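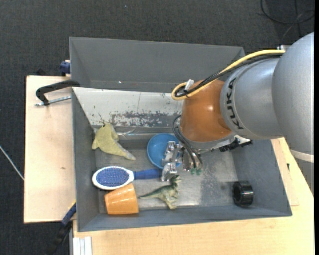
Griet Brouwer wants it on record that she voted for the smaller arm. She told me so before I'd even put my coffee down, and she told me again on my way out, and in between she admitted that she's been staying at the Brurkgate workshop until close most evenings since the big one got bolted in. "I still say it's too much machine for picking up toys," she said. "Print that."

So, printed! If you haven't been down to Brurkgate lately, the shared workshop behind the old tile store has a new long-term project on the go, and it has pretty much eaten the back bay. It's called Huvasus (Duyên Tạ picked the name and won't say where it comes from), and the idea is simple enough to explain to a kid: you dump a pile of mixed stuff in a bin, and the arm picks it out one thing at a time. Doing it is another matter, as I learned over a long evening of standing there with my mouth open.

The arm is a KUKA, secondhand, and it's a lot bigger up close than I'd pictured. The members paid $2392 for it, a price Dimas Harahap is very proud of and will bring up without being asked. That didn't include the gripper, or the cables, or the truck they had to rent to get it home — Dimas is less eager to talk about the truck.

What I liked best is how much of the thing is plain old workshop stuff. The gray bin is held in place with clamps, the same sort you'd use on a glue-up, because a bin that slides even a little throws off every pick after it. They tried screwing it down first. Then they wanted it moved, and moved again, and after that the screws went back in the drawer.

The things in the bin come from people's houses. There's a paddle hairbrush, a blue bowl, an orange cup, a green and cream toy dinosaur, and a yellowish fuzzy thing that everybody just calls "the fuzzy." The choice is pretty deliberate, Duyên told me. The bowl is wide and slick and the cup likes to roll. The hairbrush is fine if you get the handle and miserable if you get the bristles. And soft stuff is its own headache, since it changes shape as soon as the fingers close on it.

I asked what the score was. Dimas keeps a notebook, and the best run so far is 47 good picks before somebody had to step in. The run right after that one ended on the third try, with the dinosaur. He wrote both down, in the same size handwriting, which I thought was sporting of him.

Bonifacio Aguirre looks after the safety side, and he takes it seriously. Nobody goes near the bin while the drives are on, and there are always two people in the bay, one at the controls and one with a hand near the stop button. He had me stand behind the tape for my whole visit. I leaned over it once to get a better look and got a very polite tap on the shoulder. Fair enough, I've seen how long that arm is!

The next job is cable routing. Right now the yellow cable and the black ones run along the top of the arm, and the group has been arguing over whether to leave them there or shift them into a proper sleeve. Vy Đoàn is for the sleeve and has already priced one. Griet says a sleeve will only hide the problem when something starts to rub. I heard this argument twice in one evening, and I don't think either of them is budging before December.

After that comes the part I'm waiting for. They want to wheel in a second bin and have the arm sort as it goes, soft things on one side and hard things on the other. Jellia, the toy library on Ngô Street, has asked whether it could be used someday on their returns box, which comes back every week as a complete jumble. Duyên says that's a long way off and please don't get their hopes up, so consider your hopes not gotten up.

Visitors are welcome in the evenings from 6 p.m., and you can bring something for the bin as long as it isn't glass and you don't mind if it comes back with a scratch or two. I've promised them an old oven mitt. Griet says it'll never manage the mitt, and Dimas has already started a fresh page for it.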